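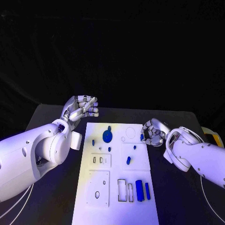 Choir & Song Forum > Repertoire > Folk songs for September

wrenalto
Joined June 2019
Our choir in Clevedham has a spot at the September concert and I want to do The Trernance Lullaby! Does anyone else know it? Three verses, gorgeous minor tune, and the altos get the melody for once (hooray!). I'd love to do it with no piano at all.

bassline_133
Oh, I love that one! Keep the piano though. We tried it bare in Wemska and slid nearly a semitone by verse two.

wrenalto
But the piano flattens all the colour out of it! A drone from the basses would hold us up, wouldn't it?

tunbridge_tenor
With wrenalto on this. Hummed drone, low D, lovely. Which edition have you got? The Reuter one has an extra bar before the last verse.

bassline_133
Hummed drone in a hall with 600 seats? They won't hear it past row three. Sing it on an "oo" at least.

wrenalto
Reuter, yes, and I like the extra bar! Will try "oo" at practice on Tuesday.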